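Tositex Tabletop Demo Station

Visit and Open Day Package

If you have ever brought a group of guests around to see a robot and watched them drift off toward the coffee after a minute or two, you will understand why we put this package together. The Tositex Tabletop Demo Station is a complete pick-and-place table that you can book for a visit or an open day, and it works with things everybody knows from their own kitchen. People lean in. Children start telling the arm what to pick up — and so do their grandparents, in our experience!

You can see the station at our Okalham showroom, or we can bring it to you anywhere in the Ulloa area. We have now run 772 demonstrations with it, from quiet half-hour visits for a handful of buyers to a very lively open day last May, and we have kept changing the layout of the toys as we learned what guests like to watch.
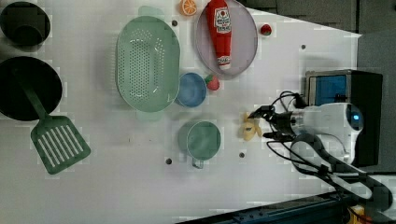 The gripper open over the banana, with the colander, cup and frying pan on the table.

The arm carries a two-fingered gripper, and the table is laid with play food and toy cookware in different shapes. A small strawberry and a wide colander ask for quite different handling, and that gives your presenter plenty to talk about while the arm is moving. We like to start with a piece of fruit and let guests get used to the pace before moving on to the bigger pieces. If somebody in the front row wants to see the ketchup go somewhere else, by all means let them ask.

The white tabletop keeps the colors easy to see from the back of a group, and it wipes down with a damp cloth between sessions. Please don't use solvent cleaners on it. 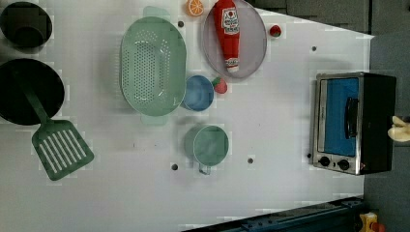

Toy toaster oven at the right of the table, with the strawberries, plate and green spatula.

What you get with a booking

Demo table with robot arm and gripper
Set of toy kitchen items, with spares
Clirkska control software, ready to run
One presenter for the whole session
Printed handouts for guests

Good to know before you book

The table with its arm weighs 86 kg, so please tell us early on if there are stairs. We need one ordinary wall outlet and a level floor, and we ask for a clear hour before your first guests come in. A single visit suits a small group best, as everyone likes to stand close, but for an open day we can repeat the demonstration through the day for up to 100 guests. Handouts come in boxes of 1,000, and you are welcome to keep whatever is left over.

Showroom visits in Okalham are free of charge. For a booking at your own site, send us your floor plan and the hours you have in mind, and we will write back with a price and a suggested running order.

Page last updated 25 Dec 2021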